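Irdale Motors Opens Its Used Hybrid Lot in Collo This June
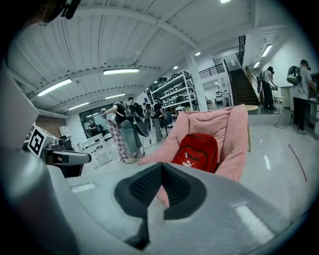

After a good many months of planning, and more than a few pots of coffee, Irdale Motors is delighted to open its second lot in Collo, given over entirely to used hybrid cars and small SUVs. Shoppers will find 126 vehicles on opening day, nearly 75 of them with a single previous owner, and every one comes with a 6-month warranty on the battery and drivetrain.

The doors open Thursday at 9 a.m., and we would love for folks from Drutulano and the towns nearby to come by, take a long test drive and ask all the questions they like – there is no appointment needed and no hurry at all. Trade-ins are welcome at both lots, and financing can be set up the same day.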